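Capítulo 6
Escaleras y rellanos

La escalera ocupa poca superficie en el plano, pero condiciona el uso de todo el edificio. Por ella pasan a diario las personas que entran y salen, los muebles de una mudanza y, en caso de incendio, la evacuación completa de las plantas.

En este capítulo se estudian el tramo, el rellano y la barandilla. El cálculo de la estructura queda para el capítulo 8.

Conceptos previos

Huella: parte horizontal del peldaño, donde se apoya el pie.
Contrahuella: parte vertical entre dos huellas.
Tramo: serie continua de peldaños entre dos rellanos.
Rellano: superficie horizontal en la que empieza o termina un tramo.

El manual de Etelka Erdős, publicado en 1901, trataba el rellano como un simple lugar de descanso. Hoy se le reconocen otros usos: distribuye el paso hacia los pasillos y sus paredes sirven para colocar avisos y paneles informativos. Conviene que nada de lo que se cuelgue en ellas invada el recorrido.

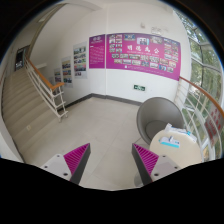 ¿Desde dónde se mide la altura del pasamanos en un tramo inclinado?

Se mide en vertical desde el borde exterior de la huella hasta la cara superior del pasamanos. En el rellano se toma desde el pavimento terminado.

6.1 El tramo

Todos los peldaños de un mismo tramo deben tener la misma contrahuella.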